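The play kitchen has been with us since September, and I finally sat down with a cup of tea on the back step to write about it, because three of you have asked and I keep promising. So, May 2, 2024, let the record show I got around to it.

It came from Gervasio Sepúlveda, whose girls had outgrown it, and it took the two of us and a fair bit of grumbling to get it up the stairs. I had my doubts about the size. But the counter is a lovely speckled white, very like the one my nan had, and there's a proper metal sink and coil burners, so I was sold before the kids were.

What I didn't reckon on was how much of the game would be washing up. I'd pictured soups and pretend birthday cakes. Most afternoons, though, the vegetables head straight for the sink - the striped onion, the red chili, whatever else is handy - and the burners end up as a shelf for the knife.
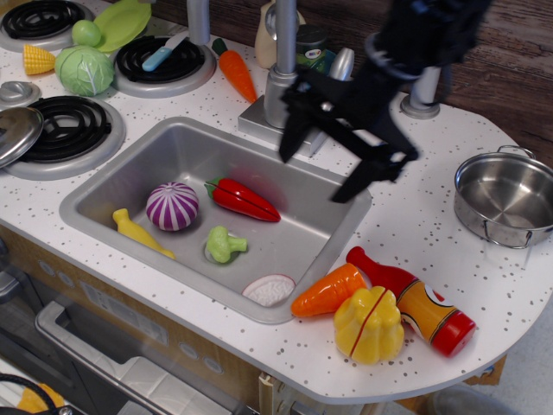 Do you need to buy a big set of play food to get started?
A small handful is plenty, and I'd start with eight pieces at most. Ours came with a whole tub of the stuff, and I put half of it away in the hall cupboard for the first month. The kids played longer with less, and pack-up was a much shorter argument.

Speaking of pack-up, I've given up on sorting by colour. I tried little labelled baskets (I was very proud of them) and they lasted two days. Now it all goes in one tub at the end of the day, except the cabbage, which my youngest likes to say goodnight to. The pieces that come apart at a seam get pressed back together first, or you're hunting for half a chili under the couch before breakfast.

The pot lid is still my favourite bit, even with the racket it makes on the floorboards. 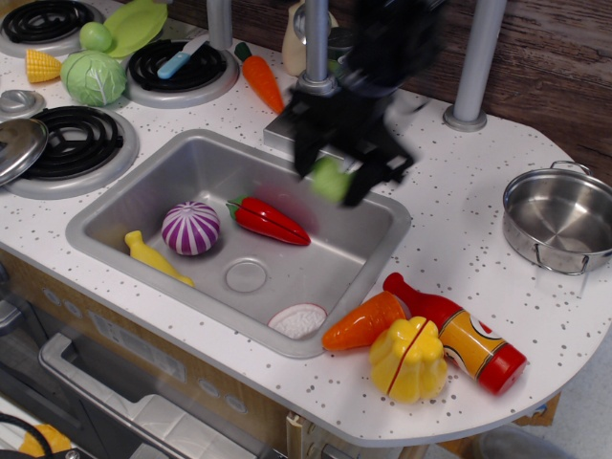
Rhonda Doucette wrote that her lot would only ever play greengrocer with theirs, and that she wished she'd kept an old set of kitchen scales for them to weigh things on. A muffin tin did the job in the end, she said, with one vegetable to each hole and a button for the price.

I've got a muffin tin that's seen better days, so that's going upstairs tomorrow.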